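**Call for participants: mentor training for youth education programs**

Hultivness is a small charity that works with families whose children left school early to earn money. We are now looking for 15 people who want to become learning mentors in our Prodley and Toro centers. The training begins in December.

A mentor meets the same two or three young people every week, helps them with reading and basic math, and speaks with the parents when attendance becomes a problem. Last year 62 young people returned to regular classes with our support, and almost 400 came to the evening lessons at least once.

**We ask that you:**

- are 21 years or older
- can give four hours each week, for at least nine months
- speak English and, if possible, one more language used by the families
- agree to a background check, which we pay for

A teaching diploma is not necessary. Experience with teenagers is welcome, also from your own family or from sports.

**We offer** five days of training, travel costs inside the region, lunch on training days and a written reference after the nine months. The work is not paid.

To apply, please send us a letter of maximum 2000 characters. Tell us why you are interested and which center you prefer. Please do not attach certificates at this stage. Selected persons will be invited to a short talk, on a Monday after 5 p.m., in person or by phone.

The training is organized together with Yap, our partner for child protection. 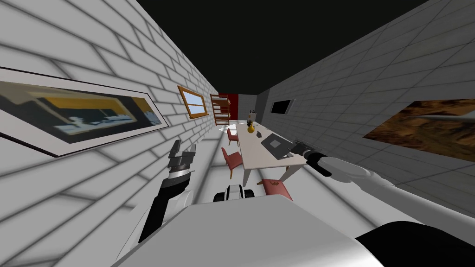 *Room with white brick wall and red back wall, computer rendering*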